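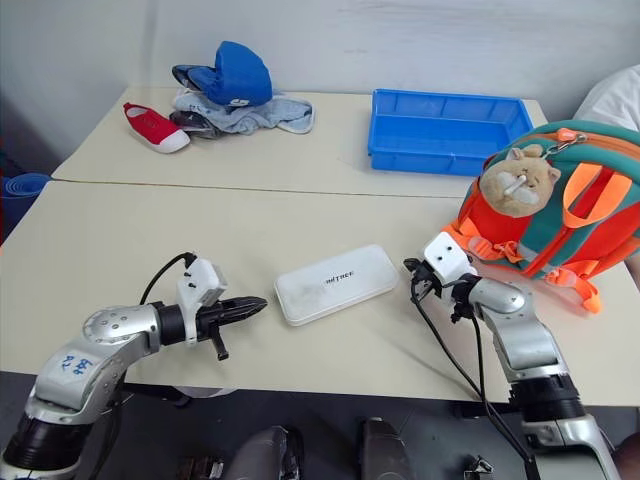
Packing order for a kid's daypack: shoes first or clothes first?
Forum: Bags and Packing > Small packs (under 15 L)
4 participants

gavari_loft
9 Jun 2026
Looking for a packing order that holds up for a child's backpack. Load is canvas shoes with rubber soles, a change of clothes, one small towel and something for the head. Everything gets laid out on the table before it goes in. The bag has a plush cat clipped on, and the cat stays. At present I put the clothes in first and the shoes on top. The zipper binds at the last corner every time. Bag is a Lorkia, 10 liters according to the tag.

seamripper31
Shoes first, soles against the back panel, toes down. A rubber sole doesn't compress, so it should go in while the base is still open. Soft items fill what remains. With shoes on top you are closing the zipper over the stiffest thing you own.

cassim_dry
Disagree on the back panel. On a bag that size there is very little padding and the child feels the sole edge through it. Put the shoes across the bottom, heel to toe. I have used that order since May on a Clullano of the same capacity and the zipper closes with one hand.

gavari_loft
Heel to toe fits, barely. Follow-up: does the tray do anything useful, or can I sort straight from the pile?

traymethod
Use the tray. My sequence:

1. Empty the bag completely and set it at one end of the table, away from the pile. A blue tray with ribbed sides and a flat floor is enough. Leave it empty until the pile is sorted. 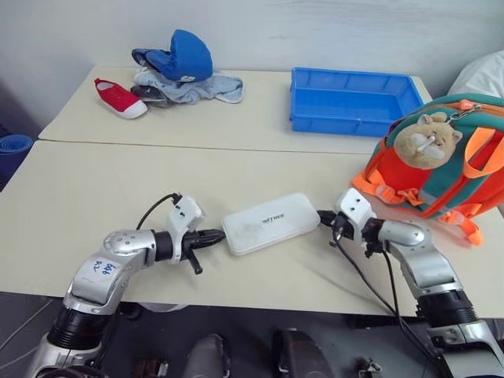 2. Pull the shoes out of the pile and pair them. Knock the soles together over the floor. Put them in a thin bag.

3. Fold clothing to the width of the tray floor divided by two. Fold the towel last. Anything padded stays unfolded.

4. Load the tray in reverse, so the first item into the backpack is on top.

5. Transfer. Padded items go in last, directly under the zipper, where they give a little.

seamripper31
Step 4 adds a handling stage for no gain. With one change of clothes you can see the whole load on the table anyway.

traymethod
It is a size check. If the load stands above the rim of my tray it will not go in my bag. I find out before packing.

cassim_dry
Only if the tray and bag volumes are close. Mine is 17 liters and tells me nothing about a 10 liter bag. I weigh the clothes instead. Over 300 g and the second shirt stays home.

gavari_loft
Tried shoes across the bottom, towel flat above, headwear last. Zipper closes. I skipped the tray on that run. Will repeat it with the tray and a thicker towel.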